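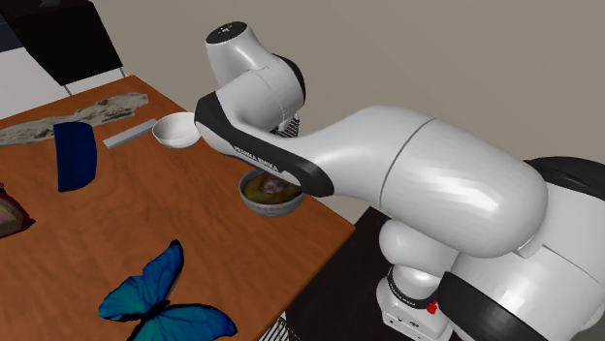
Grernlow table cell: setup and care FAQ

Which arm does the cell use?
A Franka Emika arm on a dark stand beside the table, in the simulated Grernlow room. The wood-topped table is the work surface. Zanbridge keeps the master copy of the cell file – please work on your own copy.

How do I load the cell?
Open the Sipos launcher, choose Grernlow and wait for the joint readings to appear. Loading takes up to 40 seconds. If the readings stay blank after that, close the launcher fully and start again.

Do I have to clear the table before a base check?
No. The bowls and the butterfly can stay where they are. Only move an object if the planner reports it inside the arm's path.

An object is hanging above the table. What should I do?
Pause the run and look at the object's height in the Givden panel. 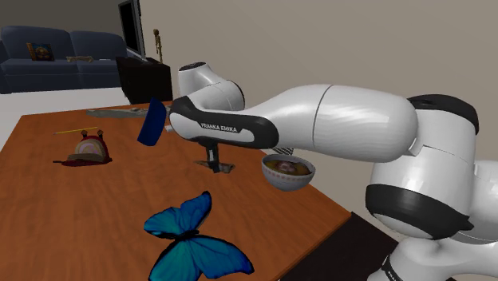

If the value stays the same while paused, write it down before you reset anything. Then use Settle, which puts gravity back on for loose objects only. Do not use Reset All, as this also wipes the arm's stored home position.

How often should the home position be checked?
Every 24 runs, and after any change to the stand. Send the arm home and compare the seven joint values with the saved set. Save a new set only if the stand has moved.

Why does the gripper stop short of the tabletop?
The usual cause is an old table height. Open the cell file and look at line 42. Copies made before January have the earlier value – replace it with the one in the current master and reload.

Can I change the lighting?
Yes, it has no effect on the arm.

Last updated 2023-12-09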